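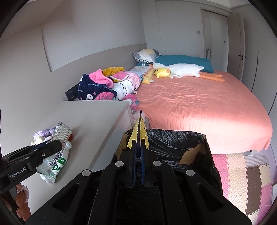 Two-finger gripper at home: paper slips, foam gets crushed. Change the pads or change the way I record?

Brivum Help > Home and Shop Builds > Grippers and Hands

Posted 11/29/24 by lowbench

I am building a small arm at home that will pick light trash off the floor, the bed and the bedside cabinet and drop it in a bin. The arm is a Grelport kit on a rolling base. I have not let it do any of this by itself yet. For now I am collecting demonstrations with a hand-held gripper, one in each hand when the job needs it, and I plan to train on those.

The gripper has two narrow fingers with blue pads on the inside. The bin is an ordinary one with a black bag folded over the rim, and it stands on the floor between the bed and the cabinet. The things I pick up are folded paper, snack bags, plastic bags, and bits of foam.

I have 623 recordings so far. Before I add more I would like to sort out two problems, because I don't want to do them over.

First, paper. If I fold it, the grip is fine and I can carry it to the bin and let go over the opening. If it is a single flat sheet it slides down between the fingers when I tilt my wrist. It also turns. By the time I get to the bin it is pointing somewhere else and sometimes it catches on the folded edge of the bag and stays there.

Second, foam. I have a soft off-white piece that I use as a test object. When I close hard enough to be sure of it, it squashes in the middle, and when I open, one side tends to stay against the pad. If I close lightly it tips over as I lift.

I have 26 recordings where something was dropped before the bin. I have kept them in a separate folder and don't know if they are any use.

What I want to know:

Is there a better pad material that will do for both paper and foam, or am I going to be swapping pads?

Should I be squeezing by feel, or should I put a stop on the fingers?

Does it matter that the bed is full of blankets and stuffed animals while I record? I can clear it but it is a real bedroom and it will not be clear when the arm is working.

The arm's own fingers are not finished, so I can still change them. The controller is a Pfeiffer board if that makes any difference.

garage_servo
Marked as most helpful by the poster

Leave the pads alone for now. I had the same trouble with paper on a build of mine and spent most of April trying different rubber. It was a waste of time. Most of the slip came from where I was holding the paper.

With a single sheet, get as much of it between the pads as you can. If you only have the edge, the rest of the sheet acts like a sail when you move and it works itself loose. Come in from the side of the sheet that is closest to its middle, or pinch up a fold first and grip the fold. A gripper with two fingers can make its own fold on a soft surface. Put both tips down on the paper with a gap between them and close slowly, and the paper comes up between them. It works well on a bedsheet or a foam mat. It does not work on a hard glossy floor unless the paper is already creased.

For the turning, slow down. Paper turns because you are swinging your wrist and the paper is late. Lift straight up, stop, move across, stop, go down a little into the mouth of the bin, then open. Going down a little is the part I left out for a long time. If you open above the rim, thin paper will drift, and a bag that is folded over the rim gives it a nice shelf to land on. Tuck the bag down tighter too.

Now the foam.

Squeezing by feel is fine for you and bad for the arm. Your hand knows when the foam has pushed back enough. The recording only has how far the fingers closed, unless you have a force sensor in there, and you didn't mention one. So if you squash the foam to half its width in one recording and barely touch it in the next, the arm gets two very different finger widths for the same object and ends up someplace between them.

What I do is pick a width for each soft thing and stay near it. Measure the piece with calipers where you intend to hold it. Subtract 3 mm. Put a strip of tape on the gripper so you can see when the fingers are at that width, or print a small stop that clips in and take it out for the hard objects. Tape was enough for me.

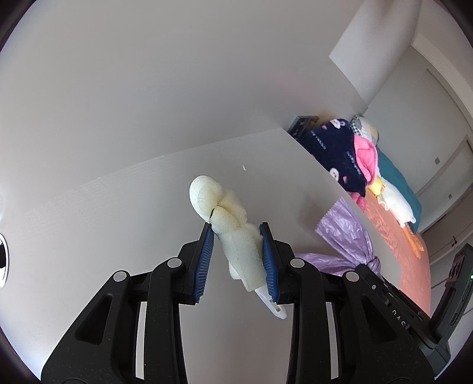

Where you hold it matters as much as how hard. If a piece has a rounded top and a narrower lower part, take it by the narrow part and keep the pads flat on both sides. If there is a crease or a split in it, keep the pads off that, or it will open up a bit more each time and by the end of the evening you will be recording with a different object than the one you started with. Foam wears out. I keep several pieces cut from the same block and change them.

The sticking when you open is mostly from over-squeezing. Foam that has been pressed into the ribs of a pad hangs on for a moment. Squeeze less and it mostly stops. If it still does it, dust the pads with a little talc and wipe them off. Don't do that and then go back to paper, because you will lose all your grip on the paper.

About the 26 bad ones: keep them, don't train on them yet. They are good for checking later. When the arm drops something you can look and see if it drops it the way you did.

Leave the blankets where they are. Move things between sessions, though. If the same toy lies in the same place on the bed in all your recordings, the arm may start using it as a landmark, and when somebody puts it on a shelf you will have a strange afternoon.

The Pfeiffer board makes no difference to any of this. It will matter when you set the current limit on the finger motor. Set it low and raise it.

Comment from lowbench
Thank you. I tried the two-tips-down fold on the mats and on the sheet. It works on both, better on the sheet. Tape is on. I had been holding the foam wherever I happened to reach it, so that explains a lot of the spread in my widths.

Comment from garage_servo
Good. Plot the closing width for each object before you record more. If the foam makes one clump you are fine. If it makes two, throw out the smaller one.

halfinchply

Get silicone pads. The harder kind slips on everything. I bought the Grodgate ones and they are good on bottles and cans. Have not tried paper. They come in one size so you might have to trim them.

Also I would just buy a gripper with a force sensor and be done with it. Costs more but you don't have to mess with tape.

Comment from oldlathe
Silicone picks up lint like crazy around bedding. You would be cleaning them every few minutes in that room.

Comment from halfinchply
OK, mine are in the garage, so that doesn't come up.

oldlathe

I agree with most of the first answer and have a few things to add, mainly about the bin and the second gripper.

On pads, ribbed pads with the ribs running across the finger are a good choice for this work and I would copy them on the arm. They resist things sliding out toward the tips, and paper wants to go that way. What matters more is that the pads on the arm are the same as the pads you recorded with. If you finish the arm with a different pad, your widths will be off by the difference in thickness. I made that mistake on my first build. The arm closed to the right number every time and never touched the object. If you do change pads, change them on both and do it before the next batch.

Check that the two fingers meet square. Close them on a strip of paper and pull at the tip, the middle and the base. The pull should feel the same at all of them. If the tips hold and the base is loose, the paper can pivot around the tips, and you would see the turning you describe. A shim of thin card behind the pad fixes it.

On the bin, don't keep it in one spot. I understand it lives between the cabinet and the bed. But it will get kicked. Record some with it a hand's width to either side, and some with it turned. I used 19 positions marked on the floor with pencil and went around them in order so I wouldn't favor the easy ones. You don't need that many in a small bedroom, but more than one.

The bag changes shape as well. A new bag with air in it stands up in the opening and a half-full one sinks. Record with both. Your arm will otherwise learn that the bottom of the bin is always black and shiny, and the first time there is something in there it may hesitate or go in too far.

On using two grippers, decide when you need the second one and stick to it. For a cabinet top with wrappers and small items close together, I would use one to hold things steady and the other to lift. For anything lying by itself, use one and keep the other well out of the way. If you are only building one arm, then the two-handed recordings are no good to you for now and I would stop making them. You said arm, singular, so check that before you do another evening of it.

Something you didn't ask. Snack bags are harder than paper or foam. They spring, they make a poor grip if you take them by the flat side, and a full one and an empty one look nearly the same from above. Take them by the sealed edge. And decide now how the arm is going to tell trash from things that only look like trash, because on a bedside cabinet there will be both. I gave mine a rule that it only takes things from the floor and it has stayed that way.

Comment from lowbench
One arm. I had the idea of a second one later but you are right that it doesn't help me now. I will put the two-handed ones in their own folder.

I did the pull test and the base was loose on one finger. I put a card shim in and will record the flat sheets again from the start. The bin positions will have to wait until I clear some floor on the far side.

Comment from oldlathe
Write down the shim thickness somewhere. You will need it for the arm's fingers.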